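Gripper bake-off FAQ: laundry edition

I've been posting bits of our gripper comparison since June and the same questions keep landing in my inbox, so I'm putting the answers on one page. If yours is missing, write to me and I'll add it (slowly, I'm a slow adder).

What are you comparing?

Two grippers, both on the same arm and the same controller. The Tindall is a plain parallel jaw with rubber pads. The Vetance has two soft fingers that curl when you close them, and it costs a good deal more. I wanted to know which one I'd rather live with for cloth, and cloth is mean to grippers!

Why laundry and not blocks or cups?

Every gripper I've ever bought could pick up a block. Fabric slides, bunches, sticks to the thing under it and then lets go of it halfway across the table. I also have strong feelings about folding demos where somebody has ironed the shirt first.

What does the human footage have to do with it?

Before either gripper gets a turn I watch people do the job from a head-height camera, and I write down every kind of contact they make. Pinch, flat press, tuck, scoop. That list becomes the test sheet. We have 53 clips at the moment, and flat pressing shows up way more than I'd have guessed. The Tindall can't really do it. You can close the jaws and push down with the tips, but you get two little dents where a palm would give you a nice wide squash. 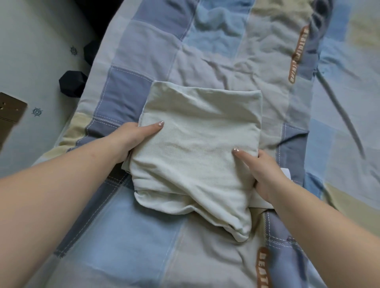

Flat right hand, left thumb tucked under the fold. The thumb is the part I can't copy yet.

Is the bedding a problem for the cameras?

Yes and I love it. A plain gray table makes every segmentation model look like a genius. Put a patchwork duvet under a heap of clothes and the masks start eating squares of bedding. I tried two cameras on the same clips' worth of mess, and the cheaper one did better on dark fabric once I'd locked the exposure. The fancier one kept brightening everything to rescue the shadows and washed out the pale stuff. Lock your exposure, please, before you email me about your masks.

How do you pick which garment goes first?

Evie Inskip wrote our picking rule, and it's very simple: take whatever has the most edge showing. People don't follow it at all. They go for whatever they feel like, and they'll spread their fingers over a lump and sort out the edges by touch. Neither gripper has any touch sensing worth the name, so we stick with Evie's rule and accept some terrible grabs.
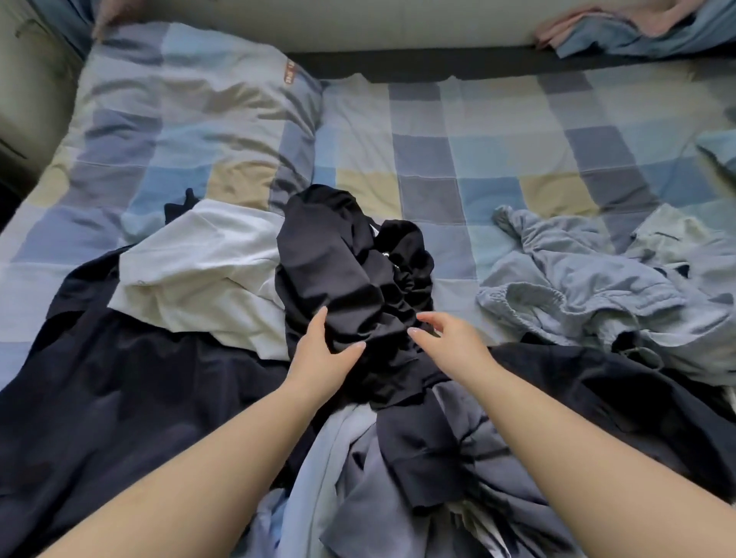

Black on navy, with hands reaching for it. Finding an edge in there is the hard bit.

So which one is better?

Depends on the step! For pulling one item out of a heap, the Vetance, easily. The soft fingers come in low and scoop, and they don't snag on drawstrings nearly as much. I ran 80 picks with each and stopped keeping a tally of swear words early on. For anything where I need to know exactly where the fingertips are, I go back to the Tindall every time. It closes the same way on every try, and the soft fingers wander a little depending on what they're squeezing.

Can either of them manage hangers?

This is where the order flips. A wire hanger is thin, it spins in the grip, and you have to get a hook over a rod you can barely see past your own wrist. With the Vetance the wire rolls between the fingers and the hook ends up pointing at the floor. The Tindall pads hold it much better, though I had to cut a shallow groove in them first (a file and a bit of patience, no measuring).

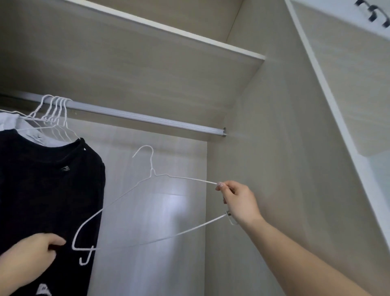

My current routine grips the shoulder of the hanger, well away from the hook, and lets a second arm steady the other end. Idrisa Mohamedi lent me the second arm from the Draltlow workshop and would like it back. Gripping by the neck looked smarter on paper, but then the gripper itself gets in the way when you reach up to the rod.

Which controller are you running?

Tatudby, the small one, with stock firmware. I tried force mode for the pressing step and it chattered against the mattress like a sewing machine. Position control with a soft stop is duller and works fine. If you've got force mode behaving on something squishy, I'd really like to see your gains.

Will you share the test sheet?

Yep, ask and I'll send it. It's a spreadsheet and the column names are a bit cryptic. "TK" means tuck, and "FP" is flat press.

Are you testing suction too?

Not on clothes. I did once try it on a T-shirt and the cup happily pulled air straight through the weave. I might give it a go on the packaging side later in the year, when the second arm has gone home.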